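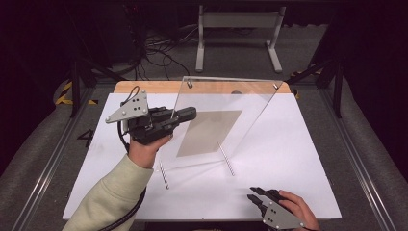 Filed under: Home & Making Do

September 27, 2024

I have finally finished the jigsaw. Anyone who has had the misfortune to sit next to me at any point since July will know which jigsaw I mean, as I've talked about little else – the harbour one, 1,000 pieces, two thirds of them sky or water and all of them the same blinking blue.

I wasn't a jigsaw person before this year. My gran was, and we weren't allowed to put a cup down anywhere in her front room between October and Easter, and I think I'd filed the whole thing away as something for other people. Then we had that week of rain, and I'd gone into the charity shop for a casserole dish and come out with a Tukport puzzle for the price of a coffee. No casserole dish. I'm still using the roasting tin with foil over it.

I did the edges in one evening and felt like a genius. Then I did the boats, which were lovely (red hulls, stripy sails, a little dog on one of the decks!) and I thought, well, I'll have this done by the weekend. Ha. After that came the blue. I sorted it into lighter and darker, then by shape, then I gave up and just tried every single piece in every single gap with the radio on. Some nights I put in two pieces and went to bed perfectly happy.

What surprised me was how much I liked being a bit bored. I'm usually someone who has the telly on and my phone in my hand and half an eye on the washing, and there isn't room for any of that when you're trying to work out if a blob is cloud or wave. I listened to two whole audiobooks. I remember one of them.

A word on storage, as a few of you asked last time. I had it on the dining table to start with and we ate off our knees for a fortnight, which got old. So I bought one of those roll-up felt mats from Trellico, and I can't say I got on with it. The edges popped apart every time I unrolled it and I'd spend the first ten minutes putting back what I'd already done. In the end I slid the lot onto an old drawing board and kept it under the bed. Much better, if you don't mind the odd bit of fluff.

And yes, there was a piece missing. Roughly 200 pieces from the end I started to have a feeling about it, and by the last night I was certain. Right in the middle of the sky. I looked under the sofa, in the hoover bag, down the side of the bed and in the pockets of my dressing gown. I did find an earring I'd given up on in the spring, so it wasn't a wasted hour.

I've left it on the board for now with its little hole. I keep going in to look at it. Next up is a Kramer one of a sweet shop window, only 200 pieces, and I'm told it's meant for children, but after all that blue I want something with humbugs in it.

If anybody has the harbour and a spare bit of sky, do shout.

Posted in Home & Making Do | Tags: jigsaws, rainy days, charity shop finds

2 comments | Share this post

You might also like
Blackberry jam, second attempt
A wet walk round Willeck and a very good scone
Clearing out the airing cupboard at last
What I've been reading in the bath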